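Our anniversary weekend on a shoestring

April is anniversary month in our house and this one was number ten, so I had grand ideas. A balcony! A lake! A breakfast with more than one kind of jam! Then the boiler went in February and the grand ideas had to fit inside £186, which was what the holiday jar held after I'd emptied it on to the bed and sorted all the coppers.

We went to Puvarby in the end, two nights in a room over the bakery, and I loved every minute of it. You wake up at five because of the ovens, and by six you don't mind at all, you just want a bun. I had the cardamom one both mornings and he had the cheese twist (and then half my bun).

For presents we stuck to our old rule, which is that it has to be made, found or second-hand. I made him a memory jar with 100 little folded notes, one for each thing I could remember that made us laugh. The first 60 came easily. The last few I wrote at the kitchen table at midnight, and one of them only says "the goose". He knew exactly which goose. He found me a green glass vase from the market in Stinow, wrapped in a tea towel I'm also keeping, thank you very much.
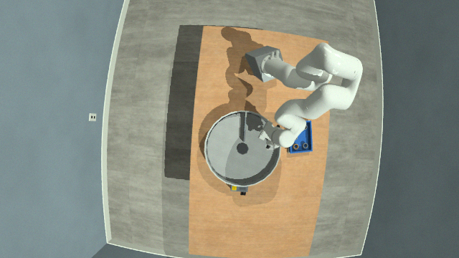 Szabolcs Antal wrote under my last post that he and his wife tried the jar idea and gave up at thirty notes, so they filled the rest with promises for the year ahead, things like a picnic or a lie-in, and she draws one out every Sunday morning after breakfast.

Well, I'm stealing that. Promises! I've already cut up the paper for next year, some of it from an old wallpaper sample with tiny pears on it, and I think a mix of the two would be gorgeous.

Dinner on the second night was a picnic on the bed, with bread from downstairs, a wedge of Bresero, tomatoes, and a bar of dark chocolate we'd forgotten in the car. We played cards until gone eleven and I lost every hand. Then home by the slow road, stopping for rhubarb at a farm gate.

I'll put the crumble recipe up once I've worked out how much sugar I really used. It was a lot.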